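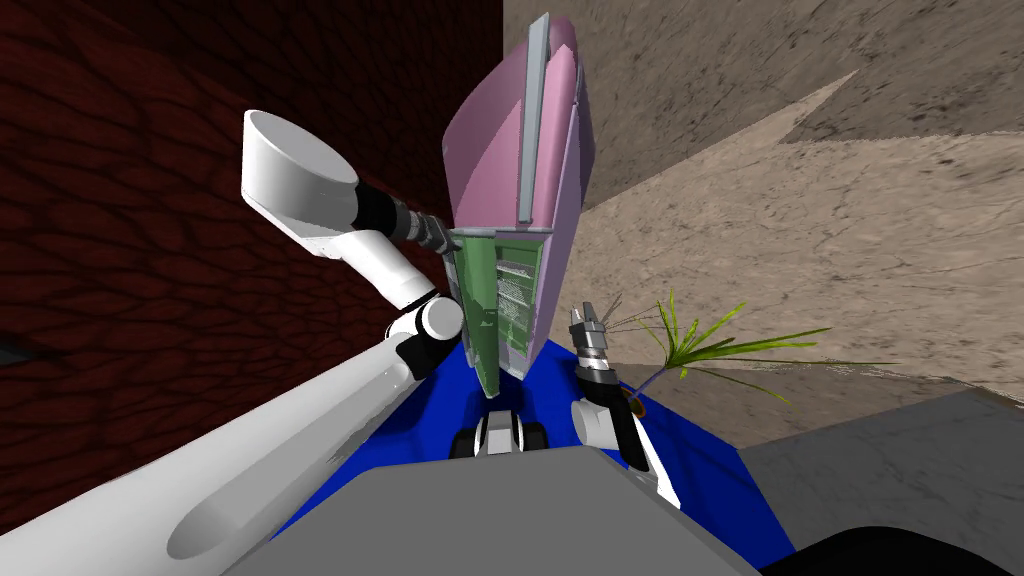
News | Growing | Allotments | Events | Contact

Garlic mustard pull moved to Sunday at Brultow

The spring weed pull along Garnard Lane has been put back to Sunday, 10am start, after the path by the culvert flooded again. Meet at the Whitelaw gate, not the car park. Gloves, boots, a bucket if you have one.

Garlic mustard is the main target. Last April 79 people turned up and filled 232 sacks, the best haul so far, but it has come back thick under the hedge and along both sides of the ditch. Khải Bùi, who is running the day, wants it out before the seed pods set. "Get the whole root, the bit with the bend in it. Snap it off at the top and it just flowers again lower down."

Young leaves are fine to eat and there will be a bag by the gate for anyone wanting some for pesto. Please dont pick from the verge side, it was sprayed in March. Everything else goes in the sacks and off to Oveo for hot composting. Not on your own heap, the seed can sit in soil for years.
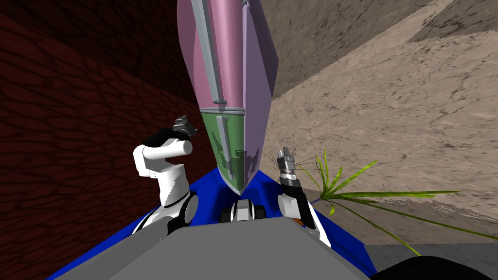 Pink and green panels, with a white arm to either side.

Leave the cow parsley and the nettles alone. Same goes for the bluebells by the stile, which got badly trampled last time.

Seed swap afterwards in the hall, almost 2000 packets promised, mostly beans and hardy annuals. Tea and cake, cash only. Dogs on leads as there are lambs in teh next field.

If it rains hard on the day check the noticeboard before setting off.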